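# Drying knitwear in an unheated flat

March 2018 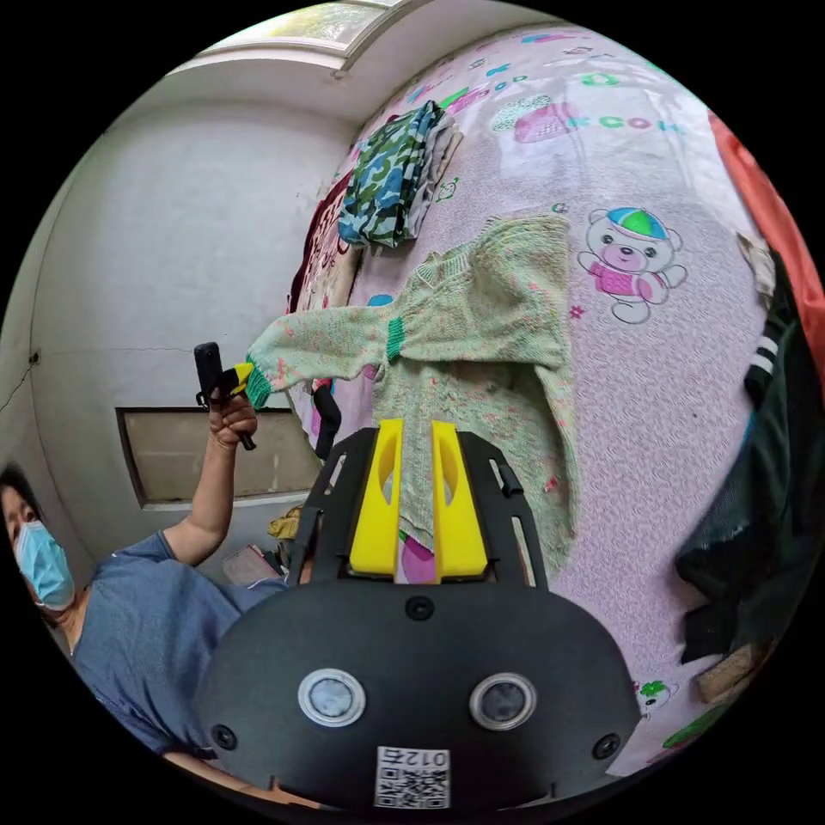
*Light green hand-knit, V-neck, darker ribbed cuff.*

The flat in Forkville has no tumble dryer and the storage heater in the back room failed in January, so I have been keeping notes on how long wool takes to dry without heat.

The spin cycle matters more than anything done afterwards. My machine, a Minhas, has a wool programme that barely spins at all. Running a separate short spin at its lowest setting took a further 300 ml out of a mixed load of jumpers, measured from the drain hose into a jug. I saw no felting, though I would not try it on anything fluffy.

Humidity comes next. With the window shut the cheap meter on the shelf climbed to 80 per cent and stayed there overnight. Opening the window by 2 cm brought it down by morning, even with rain outside — cold air holds little water, and it dries out as it warms up indoors.

Rolling in a towel still helps with thick ribbing. Cuffs and hems are always last to dry, and I now turn them back on themselves halfway through.

I have a small Pradar desk fan to test next, set low and pointed along the floor. The meter readings are in a spreadsheet, 2631 rows so far, and I will post the plots once I have fixed the time stamps.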